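Siminbridge Automation Board
Rules and Good Practice > Sim testing

Thread: when does a cabinet pick count as a pass?

wurex_fan
November 6, 2024
Writing up our house rules for the kitchen sim before anyone runs another batch. Sticking point is the cupboard pick. Draft rule 4 says fingers open and squared up to the target before any closing move, and neighbours not to be touched. Trouble is our cupboard has a white bottle right behind the red one. Do we fail a run if the neighbour shifts a bit?
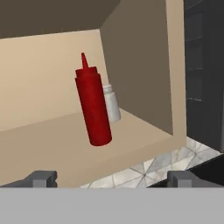

Wrist view, red bottle leaning, white one behind it

I say fail. Others here say only if it falls over.

tinplate
Fail is too strict imo. Real cupboards are crammed. If it's still standing and still in the cupboard, fine. You'll bin half your runs over nothing.

dindbridge_dee
Disagree. "Still standing" means what — leaning counts? Look at your own red bottle. Put an angle in or leave it out. We argued over 53 runs in April becuase the rule just said "upright".

wurex_fan
Fair. What angle though

dindbridge_dee
We went with up to 9 degrees off vertical at the end of the run. Picked it ourselves, no standard behind it, but at least two people scoring get the same answer.

Yannick Roussel
Can I drag this back to the approach? Everyone scores the end state and ignores how the arm got there. Same kitchen, shelf on the wall above the worktop:

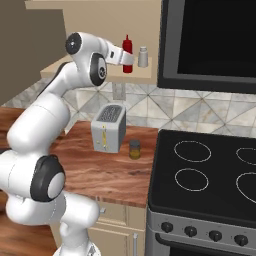

and my rule would be that the whole arm gets a clearance margin, elbow included. People check the hand and forget the rest. Toaster, jar, hob, all of it should be on the keep-clear list. Write the list down per scene, not from memory.

tinplate
In sim? Nothing breaks in sim.

Yannick Roussel
No but the habit goes across to the real one. Anyway if you log contacts it costs you nothing.

esquivel_ops
+1 for logging contacts. We do 128 runs per scene and keep every one, fails included. Don't let people delete the ugly ones, the pass rate's meaningless otherwise.

tinplate
ok the deleting thing I agree with. Still think the neighbour rule is daft.

wurex_fan
Right, redraft. Shout if wrong.

1. Fingers open and lined up before closing. No nudging the target into place.
2. Neighbours may move but must end within the angle. Number still open, see Dee's post.
3. Doors count as obstacles. Open door goes on the keep-clear list with its handle, and the forearm is checked against it as well as the hand.

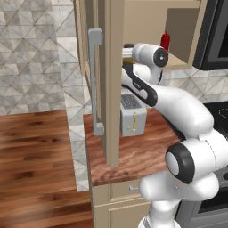 4. Every contact logged, every run kept. Scorer writes the reason for a fail in plain words.

dindbridge_dee
3 is good. For 2 just put the number in, you'll never come back to it.

tinplate
Put me down as objecting to 2. What about doors that swing back mid run, is that a fail or a void?

Yannick Roussel
Void if the arm never touched it. Fail if it did. Needs its own line i think, will send wording tonight.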